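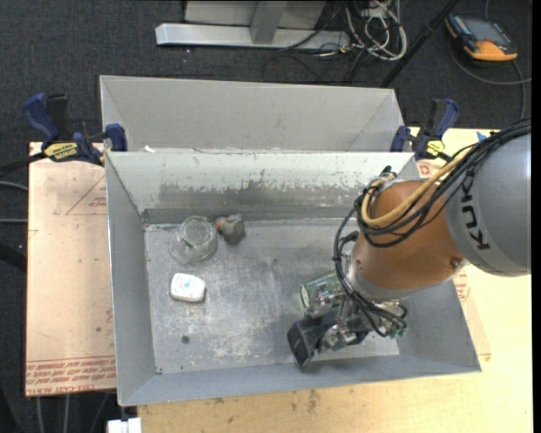 Figure 1. KUKA arm and gripper over a sheet-metal bin.

Moisture Loss and Colour Change in Dried Apple Rings Held in Three Types of Packaging

Catríona Ó Flaithearta
Food Processing Project, Final Report
Submitted 15th July

1. Background

Dried apple keeps well only while its water content stays low. Once a bag has been opened, or if the bag lets vapour through, the rings take up water from the air, turn leathery and then darken. Most of the browning comes from enzymes that survive mild drying, and the rate depends on temperature, light and how much water is available.

Small growers who sell at the gate often pack in whatever is cheap. This project compared three kinds of bag over a storage period of 88 days: plain paper, clear plastic with a zip, and a foil-lined pouch. The fruit came from one orchard at Clekuncombe and was all of one variety, picked in November and kept in cool storage until it was needed.

2. Method

Apples were washed, cored and sliced to an even thickness on a hand-cranked slicer. Slices were dipped in a weak lemon juice solution, drained on racks and dried in a Flakero cabinet dryer. The racks were rotated top to bottom halfway through drying, as a trial load had shown that the lower racks dried more slowly.

After cooling, 257 rings were accepted for the test. Rings with torn edges or core fragments were rejected. The accepted rings were mixed in a large tub and divided at random among the bags, which were labelled by type and stored on an open shelf in the teaching kitchen. The shelf received indirect daylight. Temperature and humidity were logged with a Clarkis data logger placed at the same height as the bags.
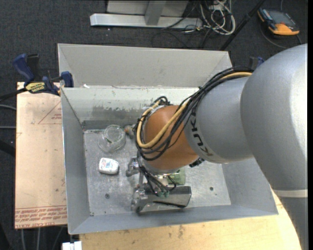 Bags were weighed once a week on the same balance, unopened. Colour was judged against a printed card with numbered shades running from pale cream to dark brown. The card method is coarse, and two readers did not always agree. Where they differed, the darker shade was recorded.

3. Results

The paper bags gained mass from the first weighing onward, and the gain slowed only toward the end of the test. By day 51 the rings in paper could be folded without cracking and had moved 2 shades darker on the card. The zip bags gained mass slowly and unevenly. The foil pouches showed no change that could be separated from the error of the balance.

Colour followed the same order as mass. Rings in the zip bags darkened mainly where they lay against the side facing the window, which suggests that light had an effect apart from moisture. The foil pouches block light as well as vapour, so the test cannot separate the two causes.

4. Sources of Error

The zip closures were pressed shut by hand. One bag was found partly open at a weighing and was dropped from the results. Humidity in the kitchen rose whenever classes were cooking, and the logger recorded this clearly, but no correction was made for it. The method sheet, adapted from the Breathnach drying notes used in first year, calls for a sealed control jar. None was set up.

5. Further Work

A repeat test should include clear bags kept in a dark cupboard, so that light and moisture can be judged separately. A colour meter should replace the printed card if one can be borrowed for the full storage period.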